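The Nyamweya is the house sweater I make for myself and always have two of on the go, one to wear and one in the wash. I've sold these from my little shop since the January I moved the sewing machines out of the kitchen, and I still get more mail over this one than anything else I make. Mostly people asking if it's as warm as I say (it is!) and whether it comes in green (sorry, no).

It's a long-sleeved pullover with a round neck and nothing else going on. No zipper, no pocket across the front, no hood. I had a hood on the first version and it made a lump every time I sat back on the couch, so off it came. What you're paying for is the fleece, which comes from a mill called Vasach that I found after going through a frankly embarrassing number of swatches. It's smooth enough on the outside that a coat slides over it, and plush on the inside, and the plush part stays plush as long as you treat it right. More on that further down, please read it before you do your first load!

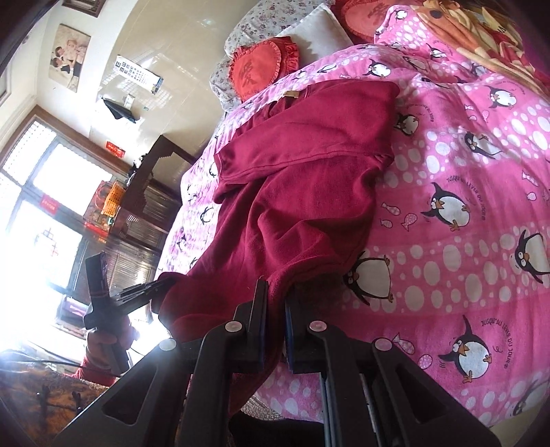 ## Sizing

I cut these roomy. If you like a sweater that sits close, go down one size, and if you want to get a flannel shirt under there, stay with your usual. The sleeves run long on purpose – I like being able to pull them over my hands in the morning while the coffee is going – and you can always turn them back.

Sizes run from XS to 4X. If you're between two, write to me with the measurements of a sweater you already love. Lay it flat, measure straight across under the arms, then from the top of the shoulder down to the hem. I'll tell you which one to get, and I will talk you out of the wrong one even if it's the only one I have left.

One more thing on fit. The neck is meant to go over your head without a fight, so it sits a touch wider than a store-bought sweatshirt. Some folks love that and some folks feel a draft. If you're a draft person, the Motton is the same cut with a taller collar, and it's the same price.

## Washing

Cold water, inside out, gentle cycle. Close up the zippers on anything else in the load, or better yet wash it with other soft things. Towels are the enemy. They shed, and fleece grabs every bit of it, and then you're out on the porch with a lint roller for an hour. I've done it, don't be me.

Skip the fabric softener completely. I know it smells nice! But it coats the fibers and the inside goes flat and kind of greasy, and I haven't found a way to bring it back once that happens.
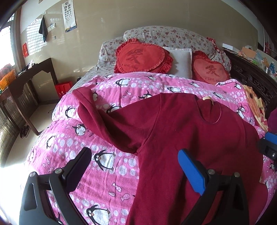

For drying I like a flat surface and a bit of patience. Overnight is plenty if the house is warm. If you have to use the dryer, put it on the air setting with no heat and take it out while there's still a little damp left in the seams. Never iron it. I had a customer press hers for a family dinner, and the front came up shiny as a dinner plate.

Pilling does happen, mostly under the arms and wherever your bag strap rubs. A cheap fabric shaver takes it off in a couple of minutes. Go lightly and keep the cloth flat while you work, and stay away from the stitching.

## What people have told me

Oduor Kioko has bought four of these now and wrote me the nicest note: "I wear it to walk the dog, then I wear it to bed, and my wife has given up." He also asked for longer cuffs, and he got them, starting with the current batch. If you bought yours before that, yours has the shorter ones, and I'm happy to lengthen them if you cover the postage.

The main complaint I hear is that it's too hot for the office. Fair enough. It's a heavy fleece and I built it for drafty houses.
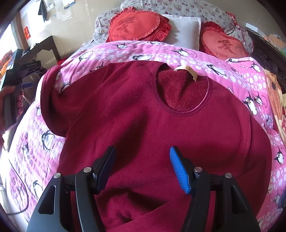
The lighter one I get asked for is in the works. I'm calling it the Rornov and I've been wearing the sample all month, and so far I like it a lot, apart from the shoulders, which I've already redrawn twice. No date yet. I'd rather get it right than have 200 of them sitting in boxes with funny shoulders.

## Ordering

- **Item number:** 1729
- **In this batch:** 323 sweaters, all sizes together
- **Shipping:** I pack orders myself, so give me a few days
- **Returns:** unworn and unwashed, any reason at all
- **Repairs:** popped seams are on me for as long as you own it

If your size shows as sold out, put your name on the list and I'll write when the next batch is cut. Gift orders get brown paper and string, just leave me a note at checkout with what you'd like the card to say.

Page updated Oct 31, 2023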